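Two weeks with the Plonar two-arm kit from Trevaskis, short thread. 1/6
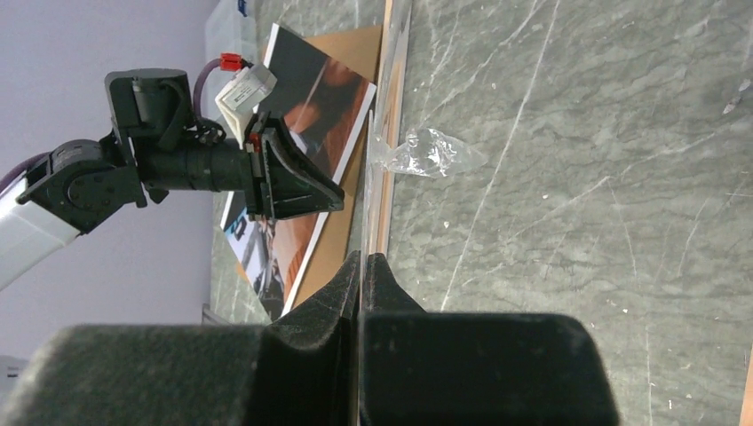
How long does it take to set up?
Plan on a full afternoon. The arms bolt together quickly enough, but calibration has to be done one joint at a time and the manual skips a step for the wrist.

2/6 I paid for the kit myself. Shipping to Linwood was another $30 and it turned up in two boxes a day apart. Hamish Sheehan lent me his torque driver, which I'd recommend over the hex key supplied.

3/6 The grippers are good on cardboard and magazines. Thin clear plastic is harder. I ran 300 grasps on bags and wrappers, and most of the misses were bags with no stiff edge to grab.

4/6 Software is Cenness, free for the first 15 hours of recording, then a monthly plan. It crashed twice on me. Both times the recordings were still there when I reopened it.

5/6 Cable routing could be better. I've added extra clips at the elbow – the ones in the box let go after a few days. Support (Rochelle Cartwright) answered the next morning and is posting me a new set.

6/6 I'm keeping it. If you only need one arm, wait for the single version they've listed for January. Ruby-Lee Ormsby asked about noise: quieter than my fridge at low speed, louder when both arms move at once. Will post the wrist calibration steps tomorrow.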